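Shoe rack

A shoe rack is a piece of household furniture for storing footwear off the floor, usually near an entrance or inside a closet. Most consist of two or more horizontal shelves held between upright end frames. Related items include the shoe cabinet, which has doors, the shoe bench, which has a seat, and the boot tray, which has a single level with a raised rim.

Construction

Racks are classed by frame material and by shelf type. Frames are made of steel tube, flat steel bar, solid wood, bamboo, or molded plastic. Shelves are either open (wire, rods, or slats) or closed (boards). Open shelves let dirt and water fall through to the level below and dry footwear faster. Closed shelves protect the lower levels but need wiping, and unsealed wood boards may stain or swell if wet shoes are left on them.

Mixed designs join a metal frame to wood shelves. The boards rest on crossbars or angle brackets and are held by screws driven from beneath. Some models add a back panel to one or more shelves, which stops shoes from sliding against the wall and stiffens the frame against sideways movement. Frames without a panel often rely on a diagonal brace or on welded corners for the same purpose.

Rods are commonly set in pairs, with the rear rod lower or higher than the front one so that the heel or toe is held at an angle. Angled storage reduces the depth of the rack but suits low, backless, and very small shoes poorly, as these tend to slip between the rods.

Dimensions

Shelf depth is set by the length of the footwear. Flat shelves for adult shoes are usually a little deeper than the longest pair stored, while angled shelves can be shallower. Vertical spacing depends on type: slippers and flat shoes need little clearance, ankle boots need more, and tall boots are often placed on the top level or on the floor beneath the lowest shelf.

Capacity is stated by manufacturers in pairs. The figure assumes narrow shoes placed side by side and is seldom reached with mixed footwear. Clogs and thick-soled slippers take up more width per pair than dress shoes.
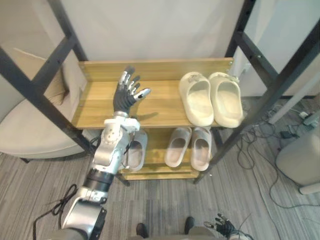
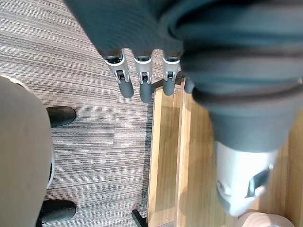
Metal-framed shoe rack with wooden shelves (first picture).

Stability

Narrow racks with many levels have a high center of gravity when the upper shelves are loaded first. Makers commonly advise placing heavy boots at the bottom and fixing tall units to the wall with a bracket or strap. Adjustable feet are used on uneven floors. On carpet, a continuous base rail spreads the load better than four separate feet.

Stackable racks need a positive connection between units, normally a pin and socket. Stacking beyond the number of units given in the instructions can overload the lowest joints.

Use in rental housing

In a survey of entryways in rental apartments in Clorkcombe, Frauke Lammers and Adelino Sequeira recorded the storage used in 159 homes. Open racks were the most common form, followed by closed cabinets and loose baskets. In 11 homes the rack stood outside the apartment door, a practice that building rules in the town restrict where it narrows a shared hallway. The survey report, issued on December 28, 2018, recommended that racks in hallways be fixed in place and made of metal.

A later paper by Teresa Zawadzka questioned the sample, noting that it left out ground-floor units with a separate porch.

Commercial models

The furniture maker Kandwood sold a board-shelf rack under the name Quaye in versions with two to five levels. The design, by Waldemar Kozłowski, used one crossbar pattern for all sizes, so that shelves could be moved between frames. The five-level version was withdrawn after the upper crossbars were found to loosen under repeated loading, and a revised bracket was introduced the following March.

Maintenance

Metal frames are cleaned with a damp cloth and dried to prevent rust at the welds. Screws in wood shelves loosen as the boards shrink and swell with the seasons and should be checked from time to time. Oiled boards need a fresh coat when water no longer beads on the surface.

See also

Boot tray
Coat rack
Entryway
Shoe tree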